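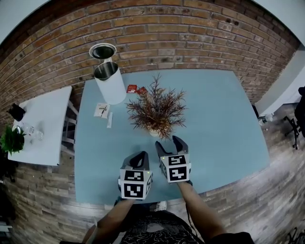

Robots should learn a chore from the people who do it, Abla Sayegh told Skuteo when the company began planning its hand-guided teaching kit, and they should learn it at an ordinary table.

Skuteo said in June that the kit, named Paewai, is now open to outside labs. A person holds one gripper in each hand and does the task at normal speed. Printed marker cubes on the grippers help the software follow where each hand goes. The recorded motion is then used to train a two-armed robot.

The first set of tasks covers small tabletop jobs, such as moving packets and putting lids on containers. It holds 2,742 demonstrations recorded in Bulstead. Each task was shown at least 100 times.

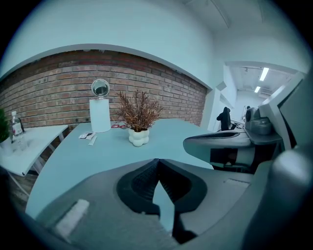
A Paewai session at a desk with a potted plant, seen from the gripper.

"We tried remote control first, and it works, but people tire of it," said Ginette Ouellet of Skuteo. "With the grippers in hand, most are ready to record after 2 or 3 practice runs."

Remote control remains part of the kit — it is used for jobs where the robot's own reach matters. Both kinds of recording are saved in the same format and can be reviewed in Jinard, the company's playback tool.

Labs can request a kit through the Skuteo website. Training is included.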